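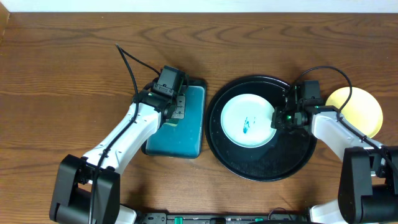 Unidade 3 – Cor, contraste e arrumação da mesa na sala de refeições

Nesta unidade estudamos o contraste entre a louça, o tabuleiro e a superfície onde se come. O assunto parece pequeno, mas quem trabalha em residências, cantinas e hospitais de dia sabe que uma pessoa com visão reduzida pode deixar metade da comida por não distinguir bem o bordo do prato. Chamamos contraste de luminosidade à diferença entre o claro e o escuro de duas superfícies vizinhas, e contraste de cor à diferença de tom. Um prato branco dentro de um tabuleiro preto redondo, sobre uma mesa de madeira castanha, tem o primeiro tipo de contraste em grau muito alto: o contorno do prato lê-se de longe. O prato amarelo pálido, pousado perto, depende já do castanho da madeira para se destacar, e o tabuleiro azul separa-se da mesa sobretudo pelo tom e pelo seu rebordo escuro. Peço que guardem estes três casos, voltaremos a eles nos exercícios.

3.1 Porque a luminosidade vem primeiro

Com a idade o cristalino tende a amarelecer e deixa passar menos luz azul. Por este motivo, dois tons frios que um estudante de vinte anos separa sem esforço podem parecer quase iguais a uma pessoa de oitenta. A diferença entre claro e escuro conserva-se melhor. Quando escolhemos louça, devemos portanto decidir primeiro o claro e o escuro, e só depois a cor.

Um método simples: fotografar a mesa posta e converter a fotografia para tons de cinzento. Se o prato desaparece, o conjunto não serve, mesmo que a cores fosse agradável. Façam a fotografia com a luz habitual da refeição, sem flash.

3.2 O alimento também conta

O erro mais comum nos trabalhos do ano passado foi analisar a mesa vazia. Arroz, peixe cozido e puré são claros; num prato branco perdem-se. Feijão preto ou carne estufada perdem-se num prato escuro. Não existe um prato bom para todas as ementas, e por isso várias instituições têm dois jogos de louça. O rebordo de outra cor ajuda a encontrar o limite do prato, mas não ajuda a encontrar a comida no centro.

Evitem também padrões no fundo do prato. Um desenho de flores pequenas pode ser tomado por restos de comida, e já vi uma senhora tentar apanhá-lo com o garfo durante vários minutos.

3.3 O caso da residência Astby

A colega Olaia Carrasco acompanhou em fevereiro as refeições na residência Astby. Durante 7 dias trocou os pratos brancos por pratos azuis ao almoço e manteve os brancos ao jantar. Foram registadas 156 refeições, das quais 109 tinham ficha completa. As restantes não entraram na análise, quase sempre por falta da pesagem final.

As notas de observação são mais ricas do que os pesos. Youssra Filali, auxiliar da sala, escreveu que vários residentes deixaram de empurrar a comida para fora do prato. Escreveu também que duas pessoas não gostaram da mudança e pediram o prato antigo. Isto deve constar do relatório: o gosto do residente é um dado, e a louça é parte da casa dele.

Atenção à interpretação. O almoço e o jantar têm ementas diferentes, luz diferente e apetite diferente. Com este desenho não podemos atribuir o resultado apenas à cor.

3.4 Brilho e reflexo

Uma superfície muito polida devolve a luz da janela e apaga o contraste que escolhemos com tanto cuidado. Antes de comprar, coloquem a peça no lugar onde vai ser usada e sentem-se na cadeira do residente, com os olhos à altura dele. As toalhas mate resolvem muitos casos, mas escorregam mais – convém pôr uma base aderente por baixo do prato.

Exercícios

1. Ordenem por contraste de luminosidade os três casos do início da unidade e justifiquem em poucas linhas.
2. Proponham um prato para cada uma destas ementas: pescada com batata; lentilhas; omelete com salada.
3. Reescrevam o estudo de Astby de modo que a ementa deixe de ser um factor de confusão.

Entrega até 2025-04-12, em papel ou por correio electrónico, a Asmaa Kettani. Os grupos que escolherem o exercício 3 devem falar antes comigo.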